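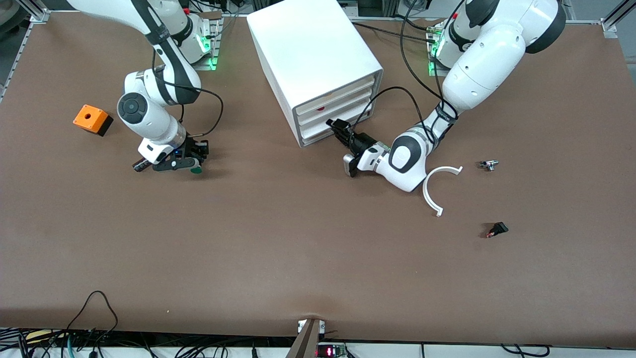
Small Parts Storage on a Shared Bench - what we kept, what we lost
Project report, Group 7
Ruby-Lee Rutherford, Paora Costigan, Inès Tanguy

1. Why this topic

We share one worktable with two other groups. Parts go missing. Last term we lost a full afternoon looking for a spacer that was under someones coffee cup. So we picked storage: what goes in a drawer, what stays out, and how long it takes to put your hand on the thing you need.

Supervisor was Trinidad Montecinos, who asked us to keep it small and not buy anything new. We bought one thing (see section 5).

2. Setup

Table is covered in brown paper. Paper was Paora's idea - you can write on it, and when it gets gross you roll it up and put down fresh. Small white parts also show up a lot better on brown than on the bare top, which is pale.

The cabinet is a white drawer unit with four shallow drawers, rounded edges, light grey panels around the fronts. Stands on the table, drawers facing the middle so either side can get at it. Shallow is good. Deep drawers turn into soup. The old bin from Vunora was deep and everything ended up at the bottom in one layer of grit and washers.

Also on the table: an orange cube, black base, one round hole in the top. Looks like a push-button housing with no button in it. It was too tall for the drawers so it got its own spot on the left and never moved much after that. We called it the landmark. "Left of orange" became an actual location in our notes.

3. Method

First version: sort by project. Each group gets a drawer. Lasted 3 days. Groups share parts, so a clip used by two projects was in neither drawer, it was in someone's pocket.

Second version: sort by shape. Rings and half-rings together, flat things together, blocky things together, and one drawer for leftovers. The white C-shaped piece is a good test case. By project you have to know what it's for. By shape you only have to look at it.

Third version is the second one with labels. Inès wrote them on masking tape. Tape fell off twice, then we used the paper kind.

For timing, one person called out a part and another went to get it. Clock stopped when the part was in the hand. 20 calls per version, on a Friday, same people. Tegan Faulkner from the Dristmont group did the calling so none of us knew the order.

4. Results

Project sorting was the slowest and also the most annoying, lots of opening all four drawers in a row. Shape sorting cut the time to roughly half. Labels helped new people, didn't help us at all, we already knew where stuff was.

Putting away was the surprise. We didn't time it properly (should have) but people put things back more under shape sorting. Less thinking. Under project sorting the loose parts just stayed out on the paper by the right side of the cabinet, and the pile grew all week.

Wrong-drawer returns: mostly the leftovers drawer. Anything anybody was unsure of went in there, including parts that had a perfectly good drawer. By the end of the trial it was the fullest one.

5. Problems

- Drawers slide shut on a slight lean. One side of the table is lower. Folded card under the feet fixed it, mostly.
- White parts in a white drawer. Hard to see. We bought a sheet of felt liner from Grinura, dark green, and cut it to fit. Only had enough for one drawer.
- The full parts list is 1734 lines, inherited from the Paewai project, and half of it is stuff we don't own. We gave up on matching drawers to the list. Someone should clean that up, it isn't going to be us.
- No rule for things that are in use but not right this second. They sit out. We think thats fine if it's a few pieces, and we drew a box on the paper for them.

6. What we'd change

Time the putting away. Split the leftovers drawer or get rid of it. Line the other three drawers. Ask the other groups before we reorganize their parts, there was some shouting.

Labels and timing sheets are in the folder by the door. Paora has the spare felt scraps if anyone wants them.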